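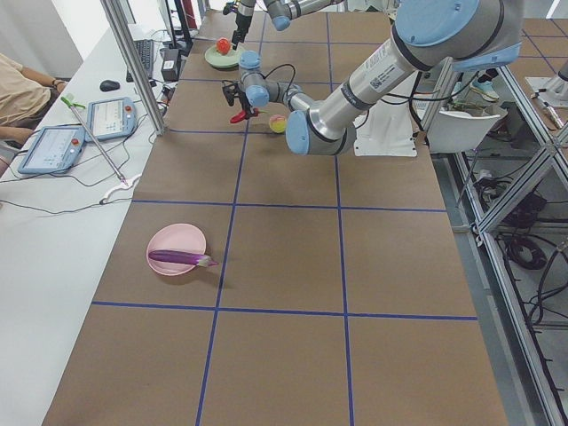 About the Lunbridge Robotics Program

The Lunbridge Robotics Program is a course of study and a student club offered by the Lunbridge Technical School. It was established to give students regular, supervised practice with industrial robot arms before they enter the workplace or continue to a university. The program is open to all students of the school who have completed the introductory course in electrical safety, and it currently forms part of the timetable in the second and third years.

Our History

The program began as an evening club led by Hervé Besson, who taught machine maintenance at the school. In its first year the club had 9 members and met in a corner of the Moulin Building, where it shared its floor space with the welding course. Interest grew steadily, and the school agreed to adopt the club's work as a credit course. The evening club continued alongside it and still meets every week during the school year.

Mr. Besson remained head of the program until his retirement. He was succeeded by Hugo Barbier, a former student of the school who had spent several years commissioning packaging lines before returning to teach. Under Mr. Barbier the program moved to its present rooms on the ground floor of the Moulin Building. The school as a whole enrolls 687 students, and robotics is now among the electives most often requested at registration in October.

What Students Learn

Instruction is organized in three terms. The first is given to safe working practice, the parts of an arm and its controller, and the use of the teach pendant. Students learn to move an arm by hand control, to record positions, and to bring the arm back to a known starting point. No student operates an arm without an instructor present, and every session opens with a check of the emergency stops.

The second term introduces picking and placing. Tasks are set out on tables marked with blue tape, so that a position can be named by its cell and repeated by another team. Fruit, vegetables and plates are used for much of this work. Their rounded and uneven shapes oblige students to think about the angle of approach and the point at which the gripper should close, questions that a square block does not raise in the same way.

The third term is devoted to the Bokdale Project, in which teams of students plan and carry out a sorting task with two arms sharing one table. Each team writes its own task description, divides the table between the arms, and agrees on a rule for any area that both arms may enter. Teams keep a written log throughout. The log is graded together with the demonstration, and it counts for an equal share of the final mark.
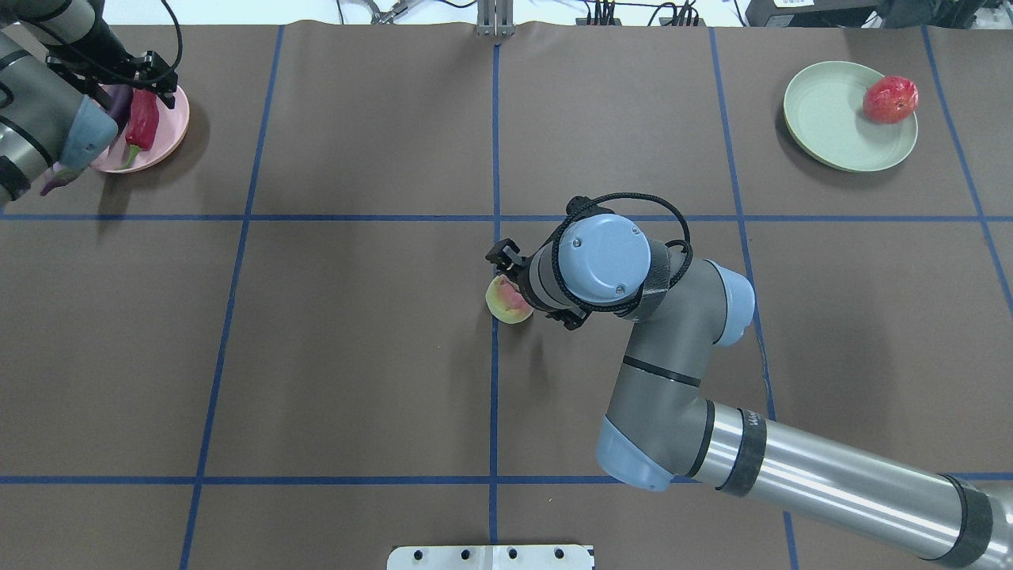
Do students need to know how to program before they join?

Prior programming experience is not required. The first term starts from hand control and recorded positions, and written programs are introduced in the second term at a pace suited to beginners.

The Evening Club

The club is intended for students who wish to go further than the timetable allows, and for those in other departments who have no robotics classes of their own. Members choose their projects with the approval of the instructor on duty. Recent projects have included a two-arm table-setting routine, a comparison of gripper fingertip materials, and a set of printed guides for first-year students.

Each spring the club enters a team in the Brarex Challenge, a regional contest for technical schools. Teams receive the task on the morning of the event and have 300 minutes in which to prepare and demonstrate a solution. Selection for the team takes place in the winter term and is based on attendance, log keeping and a short practical trial. First-year students may apply — and several have been chosen in the past.

Our Approach to Teaching

The program places considerable weight on patient, repeatable work. Students are asked to change one setting at a time and to record the outcome, including the attempts that did not succeed. They work in pairs, with one student at the pendant and the other observing the arm, and they exchange roles during the session. Instructors review the logs every two weeks and return them with written comments.

Visiting and Applying

Families and prospective students may visit the robotics rooms by appointment during the school year. Visits begin at 4 p.m. at the main entrance of the Moulin Building, and closed shoes are required beyond the lobby. Students of the school apply through their class adviser. Applicants from outside the school should first contact the admissions office, which will forward the robotics elective form along with the general application.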